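Eleri Howells
Aug 27, 2018

1/ We moved from Nostport to Tirnstead in May and I said I'd write up how the storage side went. Short version: we should have booked the unit earlier and read the contract properly.

2/ There were 11 days between handing back the old keys and getting the new ones. Everything went into a unit at Gwilliam. The minimum term was four weeks, so we paid for four weeks.

3/ Ask whether the price includes the lock and the insurance. Ours included neither. I was quoted one figure on the phone and paid another at the counter.

4/ Kitchen stuff went in last so it could come out first. Plastic bowls and cups nest and weigh next to nothing, so put them in the big cartons and keep the small ones for plates. 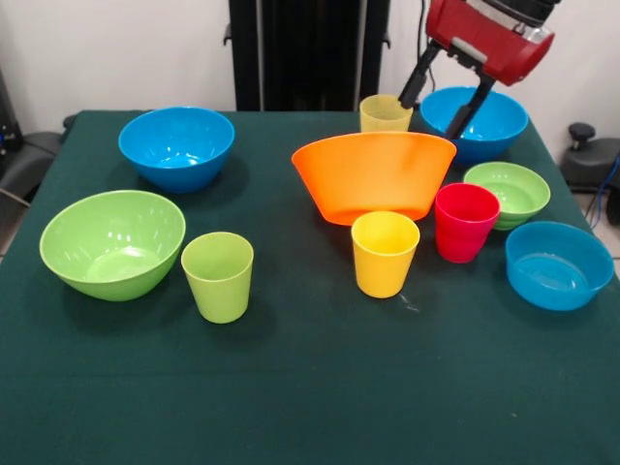 5/ Truck or movers? We got a quote from Skiditon for both. Huw Kneath had hired the truck only when he moved and spent two days on it. We paid for the crew.

6/ The crew charged from the time they left their depot, and the clock kept running while they waited for the lift. Book the lift with your building manager. Ours needed 10 days' notice and I gave it six.

7/ We had 46 cartons. Number them on the side and the top, and keep the list on your phone. Mine was on paper, in carton 31.

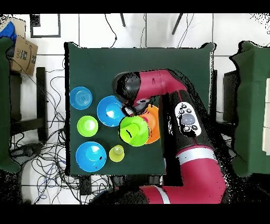 8/ Back to the list. Rungnapa Yimyam told me to write the room in the new place on each carton, never the room it came from. Our old study went to three different rooms, so that saved a lot of carrying.

9/ Check the unit before you sign. Look at the ceiling corners and the bottom of the roller door. The first one they showed us had a water stain along the back wall and we asked for another.

10/ Mail redirection took longer to start than I expected. Two bills went to the old address and Ifor Parri next door forwarded them. Thanks, Ifor.

11/ I'll post the full costs once the bond comes back.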